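Walkers and Talkers Wanted for the Drundby Creek Oral History

Do you remember the creek before the footbridge went in? Did your nan make you carry the washing down there, or did you learn to swim in it when you weren't supposed to? If so, we would dearly love to hear from you, and even if your answer is "well, sort of, I only moved here in the nineties", please keep reading, as you may be just the person we're after.

The Drundby Local History Group is putting together a collection of recorded memories about the creek and the streets on either side of it, from the old Cilley dairy down to the Porkinville turn-off. We began last July with a handful of neighbours around a kitchen table and we now have 55 recordings, some of them only ten minutes long and one (thank you, Réjean Grewal!) that ran right through lunch and well into the afternoon. We'd like to keep going through the summer, and we're looking for two kinds of people.

Storytellers. You'll sit down with one of us for an hour or so, at your place or at the hall, whichever suits, and have a yarn. There are no trick questions and you don't need to know any dates. Bring old photos if you have them, or a recipe, or your sister. We're especially short of stories from families who came out to work at the Bošković cannery, and Mirsad Zupan is happy to do interviews in Bosnian for anyone who'd feel more at home that way.

Listeners. We also need patient people to help with recording and typing up. You'd give us one morning or evening a fortnight until Easter. We'll train you over a cuppa, and you can do the typing at home in your slippers. Good ears matter more than fast fingers, and you should be comfortable letting a silence go on a bit.

Storytellers receive a $55 grocery voucher as a thank you, along with a copy of their recording. Listeners have their travel covered. Nothing goes into the collection until you've heard it back and signed the form, and you can change your mind or leave bits out.

To put your name down, ring Boris Halilović at the hall on any weekday morning, or drop a note through the door at 129 Cilley Road. Please tell us which kind of person you are (you're very welcome to be both), the best time to reach you, and whether you'd need a lift. We'd like to have first names in by 12/08/2023, but if you see this later, ring anyway and Boris will find you a spot.

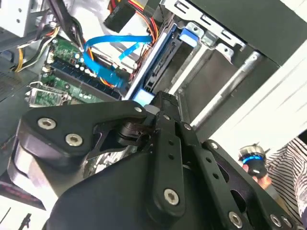
The hall has a ramp at the side door and there's plenty of parking behind the bowls club. If you'd like to bring a friend or a grandchild along to your interview, just let Boris know when you ring and we'll put out another chair.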